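Lace-Pull Cell, Pre-Session Safety Check, With My Comments
Rizzi bench, shoelace study, September copy

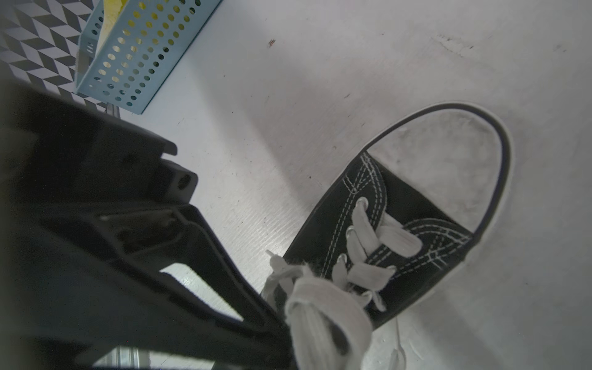

I rewrote this checklist after we switched methods, so if you still have the old one taped inside your notebook, please toss it. The old one was written for scripted replay, where the arm did the same thing every time and you could pretty much stand there with a coffee. The new method picks its own grasp point on the lace from the wrist camera view, and that changes what I worry about before I hit start.

Go top to bottom. Mark OK, FIX or N/A. My notes are under each item, and yes, some of them ramble.

1. Emergency stop pressed and released, arm confirms both
OK
Do it for real, with the arm powered. I once checked it by looking at it, which is no check at all.

2. Fingers closed and opened by hand command, no sticking
OK
Listen as well as look. Lace fuzz gets into the joint and you hear a dry little click before you ever see a problem. Brush it out, don't blow on it (it goes further in, ask me how I know).

3. Screws on the gripper block snug
FIX, done
One had backed out a quarter turn. Small thing, but the camera pose is calibrated against that block, and a loose block gives you grasp points that drift off the lace and into the eyelets. I re-ran calibration afterward. If you tighten anything, you re-run it too, no exceptions!

4. Force limit loaded from the Mavness profile, and read back on screen
OK
The limit is 12 newtons for lace work. Read the number out loud. The profile menu remembers whatever the last person used, and the box-lifting profile sits right next to ours.

5. Shoe placed by hand, arm paused, hands out before resume
OK
The shoe isn't clamped in this study. We want it to slide a little when the lace is pulled, that's half the point, so don't tape it down to be helpful. If it slides far enough that the toe leaves the taught area, pause and reset it.

6. Lace condition looked at, tips included
OK with comment
Fraying is fine and I'd even say welcome, the method has to cope with it. A bare core or a tip about to come off is a swap. Log the swap, please, or the before and after trials get mixed together and I spend an evening sorting them out.

7. Perforated trays and loose items outside the sweep path
OK with comment
Jog the wrist through the whole sweep at slow speed and watch the elbow too. Everybody watches the fingers. If you move a tray, update the keep-out zone in Dokotgate before you resume.

8. Table surface wiped
OK
Scuffs are permanent, leave them. Smudges you can wipe, you wipe. The lace detector is looking for pale stuff on a pale table, and I'd like to give it a fair chance.

9. Cable slack at the wrist at full rotation
OK
Turn it both ways. The Emex cable is stiffer than the last one and wants a bigger loop.

10. Stop rule understood by whoever is sitting in the chair
OK
Three missed pinches in a row and you pause. Same if the lace wraps a finger, and in that case open the gripper first and only then reach in.

Result so far, for anyone who reads these for the science: 284 pull attempts with the new method, 200 of them ended with the lace held through the full pull. The scripted version held 123 out of the same number on the same set of shoes. I'm pretty happy with that! Most of the misses I've reviewed are the fingers closing on two loops at once, so the next change is to the grasp scoring, and items 2 and 3 matter more than ever while I'm comparing.

Open items
Bigger cable loop clip, on order.
Add the force limit to the session log automatically so item 4 stops depending on my voice.
Second brush for the bench, the first one keeps walking off.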